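Pre-Session Inspection: Tabletop Arm, Hand-Guided and Remote Demonstration
Station: Rerkdale workshop, bench 6
Task: Gidey (wrapped sweet from tub to mug)
Inspected by: Abrehet Negash
Countersigned by: Bereket Feyisa
Date: Monday, July 30, 2018

Marks used: OK / ACTION / N/A. Every ACTION must carry a comment. Sheets without comments are returned.

Section 1 - Work area

1.1 Board lies flat on the table. OK.
1.2 Tub and mug within reach of the gripper. OK. Reach to the mug tried by hand with the servos off.
1.3 Tub filled from the top, no sweets jammed under the rim. OK.
1.4 Loose printed parts removed from the board. ACTION. Yellow part still on the right-hand side. Outside the path of the arm, but it should go back in the parts drawer.
1.5 Phone clear of the path between tub and mug. OK. Operator asked to keep the screen on during the session.
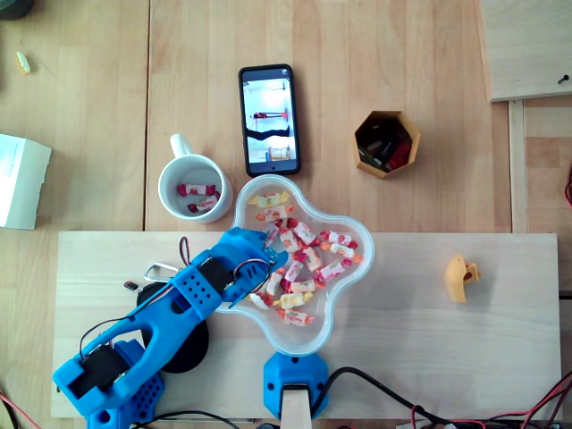
Fig. 1. Gripper over the left side of the tub; mug with three sweets.

Section 2 - Arm, power off

2.1 Foot plate firm on the board, no rocking when pushed at the elbow. OK.
2.2 Screws at shoulder, elbow and wrist. OK. One at the elbow took a quarter turn. Same screw as in April. Thread lock to be applied if it moves again.
2.3 Printed links free of cracks. OK. Check round the screw holes first, with a torch.
2.4 Gripper fingers open and close by hand without catching. OK.
2.5 Servo leads have enough slack at full stretch. OK. The lead on the upper link is tight when the wrist is rolled fully over. The demonstrator must not roll past the stop written in the Mavus settings file.
2.6 Cables on the table kept away from the base. ACTION. Cables behind the post to be tied and taken off to one side. Not a reason to hold the session.

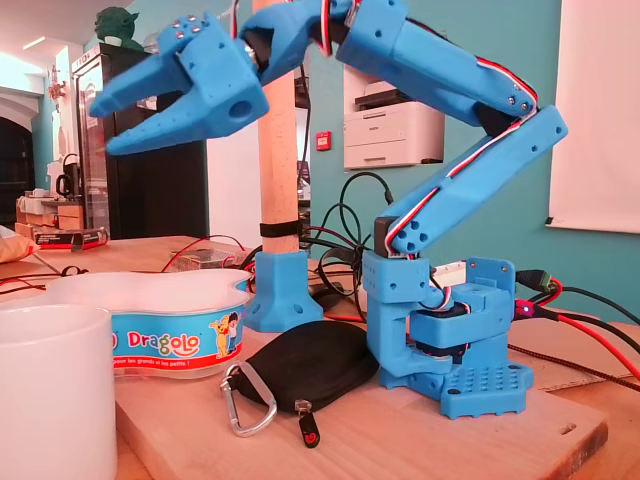 Fig. 2. Arm, base and post, with cabling behind.

Section 3 - Power on

3.1 Supply set and checked with a meter before connection. OK.
3.2 Arm holds its rest position for 70 seconds without drift. OK.
3.3 No servo too warm to touch after the hold. OK. Shoulder servo slightly warmer than the others - acceptable.
3.4 Stop switch cuts power to all joints. OK. Tried twice, once with the arm raised. The arm drops when power is cut, so a hand goes under the elbow before the switch is pressed.
3.5 Speed limit active in remote mode. OK.

Section 4 - Demonstration by hand

4.1 Joints released one at a time, wrist first. OK.
4.2 Demonstrator holds the links and keeps fingers out of the gripper. ACTION. Bereket guided two runs by the gripper body. This gives a shaky path near the rim and puts a thumb between the fingers. Reminded.
4.3 Each run starts from the rest position. OK.
4.4 One sweet per run. Runs that lift two are marked as failed and kept. OK.
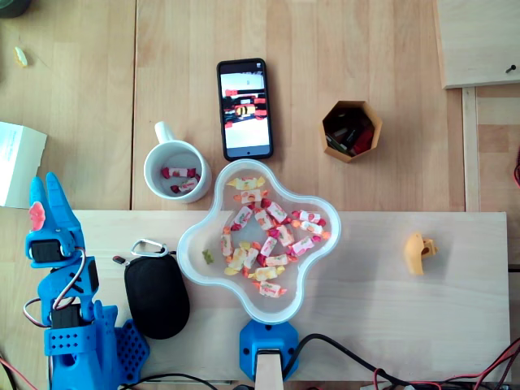 4.5 Mug emptied back into the tub when the batch is finished, with the arm at rest. OK. Do not reach across while the joints are live, even at low speed.
4.6 Run numbers continue from the last sheet. OK. Last sheet closed at 442.

Section 5 - Demonstration by remote control

5.1 Operator has a clear view of tub and mug. OK.
5.2 Hand controller matched to the arm pose before the link is opened. ACTION. Run 161 on the old sheet began with a jump at the shoulder, and the cause was a poor match. The Golero software gives a warning but does not block the start. Until it does, a second person reads the joint values aloud.
5.3 Descent into the tub straight down from above the rim. OK. Slanted approaches push the tub on its mount.
5.4 Operator lets go of the controller only after the link is closed. OK.

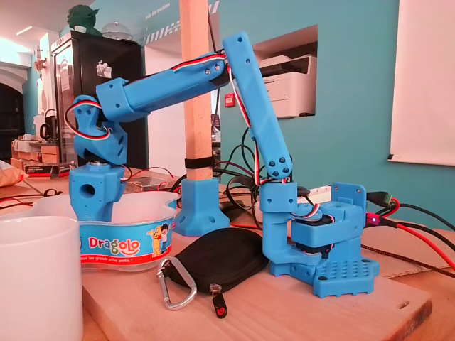

Section 6 - Open actions

1.4 Return yellow part to drawer. Negash.
2.6 Tie cables behind the post. Feyisa.
4.2 Add a grip mark to the forearm link. Feyisa.
5.2 Ask for a blocked start in the next Golero release. Negash.

Result: station may be used for hand and remote sessions. 5.2 applies to every remote start until closed.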